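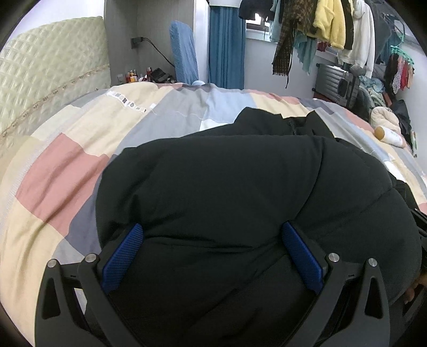

A black padded garment on a patchwork bedspread

A padded jacket is an outer garment made of two layers of cloth with a soft filling held between them. The filling traps air, which slows the loss of body heat. Padded jackets are worn in cold and cool weather, and lighter ones are often used as a middle layer under a raincoat or shell.

Construction

The outer cloth is usually a closely woven synthetic such as nylon or polyester. Seams may run through all the layers to keep the filling from sliding toward the hem, or the filling may be bonded to a backing and the outside left smooth. Fillings fall into 2 main groups, down and synthetic fiber. Down is lighter for the same warmth but loses much of its loft when wet. Synthetic fiber is heavier, dries faster and is easier to wash at home.

Openings are finished to keep wind out. Cuffs and hems may be bound, fitted with a drawcord, or gathered with elastic. 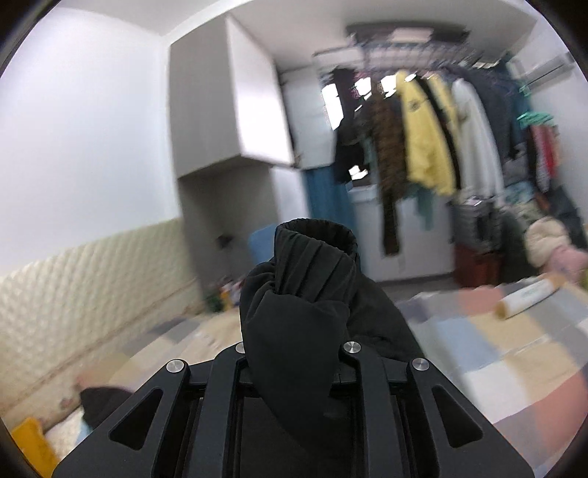
Gathered elastic cuff on a dark garment

An elastic cuff is made by stretching a band of elastic while it is sewn to the sleeve end or enclosed in a channel. When the band relaxes, the cloth draws up into pleats. The pleats open as the hand passes through and close again at the wrist. Elastic wears out sooner than the cloth around it, and replacing it is a common repair.

Folding and storage

A padded jacket is normally folded on a flat surface such as a bed or table. The front is closed, the sleeves are laid across the body, and the jacket is folded or rolled from the hem toward the collar, pressing the air out along the way. Slick outer cloth tends to spring open, so rolled jackets are often tucked into their own hood or pocket.

Long storage under pressure flattens the filling. Hanging on a wide hanger or folding loosely in a cloth bag is preferred between seasons. In Puvthorpe, where winter coats are generally put away after January, the loose fold is known locally as a Hamow fold.

Washing

Most synthetic-filled jackets can be machine washed at 40 degrees Celsius or below, with zippers closed. Down needs a mild soap and a slow, low-heat drying cycle. Clumps are broken up by hand as the jacket dries.

See also: Quilting; Bedspread; Drawcord

Last edited 2020-02-07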